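Student Project Report
Evaluating the Flalturard Simulation Kit for Two-Arm Manipulation

Sarita Bisht
16 February 2022

1. Background

Our lab course asked each student to pick one commercial or semi-commercial tool and test it against a task that we would otherwise build ourselves. I chose Flalturard, a simulation kit for two-arm robots. It comes as a download with a physics engine, a set of robot models, a scene library called Sevetti, and a scripting layer called Rathore. The student license was free for the length of the course.

The question for this report was whether a student with some Python and no simulation background could get a working two-arm task out of the kit within the project period, and what the kit would be like to depend on for a longer piece of work.

2. What comes in the kit

The base package has 4 robot models. I used only the one called Ulton, a white torso with two arms and parallel grippers. The Sevetti library is the part that takes up the disk space. Its rooms are built from a mix of wall, floor and door pieces, and the materials can be swapped at load time. Objects are mostly small cubes and simple household shapes.

Rathore scripts are ordinary Python files with a few required functions. The documentation covers the required functions well and the optional ones badly. I found two functions by reading the source that are not mentioned in the manual at all, and one of them (a reset that keeps the camera pose) would have saved me an afternoon if I had known about it earlier.

3. Setup

Installation took one evening on a desktop in the lab. On my own laptop it failed until I updated the graphics driver. The installer does not check the driver version — it finishes normally and the viewer then opens to a blank window. I reported this to support and got a reply with a link to the driver page.

I wrote the task in three stages: reach to a cube, close the gripper, and move the cube to a target point. The other arm was given a fixed rest pose so that I could look at one arm at a time. Rooms, wall materials and starting positions were drawn at random for each run.

4. Runs

I ran 1,154 episodes of the final script over the project period. Earlier versions of the script are not included in that number. Each episode was limited to 4,000 simulation steps, after which it was stopped and logged as a timeout.

The viewer can follow the robot from a camera pose set in the script. I used a low pose close to the torso for checking grips, with both arms in view and the room behind them. In the still below, the right gripper is at the fine lattice of a wooden screen door with a small teal cube at its fingers, and the left gripper is empty.

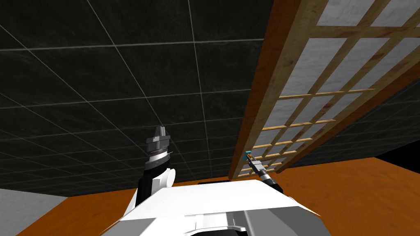
5. Results

Most failures fell into two groups. In the first, the gripper closed before it was fully around the cube and pushed it away. Slowing the last part of the reach fixed many of these. In the second, the planned path took the arm into a door or wall piece. The planner treats a lattice as one flat slab, so it refuses paths that pass between slats, but it also leaves almost no margin in front of the slab. I added my own margin in the script and the contacts became less common.

Random materials had no effect on the motion, as expected, because my script read the cube position directly from the simulator. A project using camera input would need to test this again. Dark tile with a low camera made the logs harder to check by eye, and I ended up raising the camera for the later batches.

6. Support and cost

I sent two questions to support. The driver question was answered the next day. The planner question was opened in December and was still open when I wrote this. The paid license is priced per seat, and a group of 15 would have to buy the seats one at a time. There is no classroom bundle.

7. Recommendation

I would use Flalturard again for a course project. The robot model is stable, the scripts are easy to read, and the Sevetti rooms saved me a lot of modeling work. For a thesis I would want the planner issue resolved first — or permission to replace the planner, and the current student license does not allow that.

My script and the run logs are in the course folder. Anyone reusing the script should set the wall margin before the first run, as the default value in the file is still zero.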